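Cómo cuidar un vaso térmico (y la mesa donde lo apoyas)
Rincón de Casa Ellari · Limpieza y orden

Si eres de los que llevan el vaso térmico de la cocina al escritorio y del escritorio al sofá, seguramente ya sabes lo que pasa: un día el café empieza a saber al té de anteayer, y la superficie oscura que tan elegante quedaba sobre la mesa blanca se llena de cercos. Las dos cosas tienen arreglo, y además se arreglan a la vez, con lo que casi todos tenemos en el armario.

Necesitas bicarbonato, jabón de platos suave, un cepillo de mango largo, dos paños de microfibra y agua caliente del grifo. Yo uso los paños Vider porque no sueltan pelusa, pero cualquiera que tengas bien lavado te sirve (sin suavizante, por favor, que deja una película grasa).

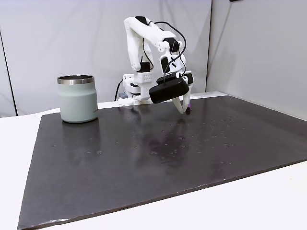
Empieza por el interior. Echa una cucharada de bicarbonato, llena el vaso hasta la mitad con agua a unos 70 grados como mucho y déjalo reposar 10 minutos. Después pasa el cepillo sin apretar, con calma, insistiendo en el fondo y en la parte de arriba, justo debajo del borde de acero, que es donde se agarra el olor. Aclara dos veces y huele. Si todavía queda algo, repite.

Por fuera, mucho más mimo. Los acabados mate en tonos suaves, como ese verde salvia tan bonito que ahora vemos por todas partes, se llevan muy mal con los estropajos: una sola pasada con la cara verde y te queda una zona brillante para siempre. Paño húmedo, una gota de jabón y movimientos largos de arriba abajo.

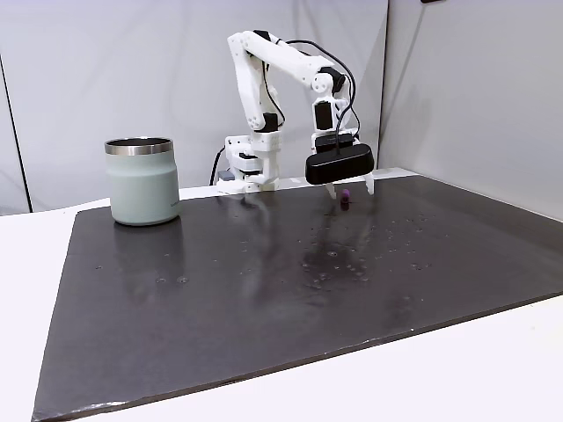
El borde metálico se seca siempre al final y con el paño seco, dándole la vuelta entera. Parece una manía mía, pero es lo que evita las marcas de cal. Y deja el vaso destapado, de pie, hasta la noche - en mi casa lo guardaba cerrado y así estuve años, peleándome con el olor a humedad.

Ahora le toca a la superficie. Retira lo que tengas encima y mírala de lado, con la luz de la ventana, porque en negro o gris oscuro las gotas y los arañazos finos solo se ven según el ángulo.

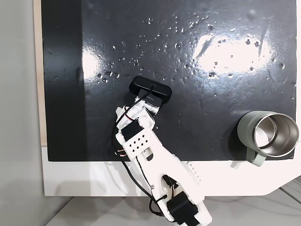
Tiempo de lectura: 2 minutos

Las gotas no se arrastran, se absorben. Apoya el paño seco encima, espera un par de segundos y levántalo. Si frotas directamente, mueves el polvo con el agua y eso es lo que acaba rayando el brillo. Cuando ya no quede líquido, pasa el segundo paño apenas humedecido, en línea recta, y termina con la parte seca. Los rasguños que ya estén ahí no se van a ir con esto, claro, pero se notan bastante menos sobre una superficie limpia.

Si hay bordes de madera clara, sécalos enseguida, que la madera bebe agua y luego se oscurece. Y a partir de ahí, un posavasos de corcho y a disfrutar del café.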